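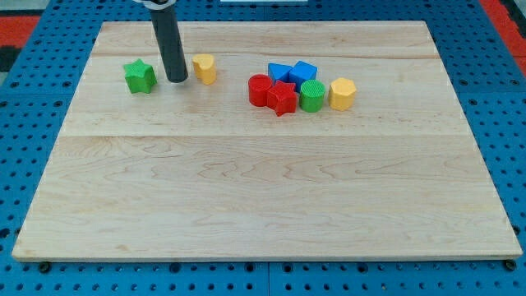
Prarkico Tabletop Pushing Kit
Board, rod tool and block set for small robot arms

Sold by Skisberg Workshop Supply
Availability: made to order, ships in 6 working days
Arm, controller and table not included

Overview

The Prarkico kit is a work surface and tool set for tabletop pushing and sorting with a hobby arm. It is sized for a garage bench or a bay in a shared workshop and assumes that the buyer already has a working arm with position control. The kit was laid out by Deividas Siliņa for his own bench, and the parts are cut and printed in the same shop that handles orders.

Pushing with a plain rod needs no gripper wiring and no finger alignment. The tool touches the block on one side and moves it across the board. Contact errors show up as rotation of the block, which makes the setup useful for checking calibration, tuning speed limits and testing simple planners before a more expensive tool goes on the wrist.

Work surface

The board is pale maple, joined from planks and sanded after glue-up. Plank joints remain visible as fine straight lines, and grain figure varies from board to board. Grain matching is not offered. If your vision code segments by color, the maple gives good separation from all four block colors under diffuse light. Strong figure can trigger edge detectors at low thresholds, so raise the threshold before blaming the camera.

The finish is a thin matte hardwax. Do not apply furniture polish. It changes the sliding friction and leaves patches that are hard to remove evenly. If the surface gets dirty, wipe it with a barely damp cloth and let it dry flat.

The board sits on top of the table and is meant to be used with a perforated surface such as a pegboard bench top. Holes give a fast reference when the board has to go back to the same place. Perforated panels sag between supports, so check the table with a straightedge before mounting. Shim from below.

Rod tool

The tool is a straight dark gray cylinder with a rounded tip. The rounded end lets the rod work while tilted, so the wrist does not have to stay perfectly vertical over the whole board. Tilt moves the contact point on the side of the block, and a tall lean will climb over the top edge instead of pushing. Keep the angle small and consistent within one program.

Set the working height with the tip just clear of the wood. A tip that drags will mark the finish and will also load the shoulder joint, which many hobby controllers report as a stall. Use a sheet of card as a feeler at each corner of the board and fit a plane through the four heights. A single height value is enough only if the table and arm base are truly parallel.

The standard rod fits the Amrani flange pattern. An adapter for the Primetti wrist is listed under options. Other wrists need a plate made by the customer, and a drawing of the rod end is supplied with the order.

Blocks

Blocks are 3D-printed prisms in red, green, blue and yellow. Shapes include stars, cylinders, a cube and a hexagon. Color and shape are not tied together: stars come in red and green, and so do the cylinders. A program that sorts by color alone will therefore put different shapes in the same group, and one that sorts by shape will mix the colors.

The top faces are left as printed, with fine ridges. This cuts glare from overhead lamps. Bottom faces are sanded flat. Heights are similar across the set, so one rod height serves for all of them.

Notes on behavior:

Cylinders turn away from an off-center push and are the best test of lateral accuracy.

Stars catch the rod between two points. They track well once seated and badly before that.

The cube and the hexagon give flat contact. Push through the middle of a face to hold heading.

Blocks packed side by side should be separated from the outside of the group. Driving the rod into the center moves everything at once, and the position estimate for each piece has to be refreshed afterward.

Setup

1. Fix the arm base to the bench and check that it does not rock at full reach.
2. Lay the board in place and confirm that the rod reaches all four corners without hitting a joint limit.
3. Secure the board at the corners. Hand tight is sufficient.
4. Measure working height at each corner with the card.
5. Set soft limits 20 mm inside the board edge.
6. Run the corner program at low speed with no blocks on the board.
7. Add one block and repeat a straight push until the end position is consistent.

Keep the emergency stop within reach of the operator. In a shared workshop, power down the arm before leaving the bench, including short breaks.

Wear and replacement

Siliņa ran the same rod for 3,000 pushes on his own bench before replacing it. The tip had a small flat on one side and the shaft was otherwise sound. Rotate the rod in its mount from time to time to spread the wear. Printed blocks wear first at the lower edges. Replace a block when it rocks on a flat surface.

Options and spares

Primetti wrist adapter, with screws
Spare rod, straight
Single block, state shape and color
Board only, no tool or blocks
Print files for the block set, supplied free with any order

Returns

Unused parts can be returned within 28 days. Boards that have been drilled or refinished cannot be taken back. Orders placed on Sunday are entered the next morning. For wrist fit questions, send the flange drawing along with the model name of the arm.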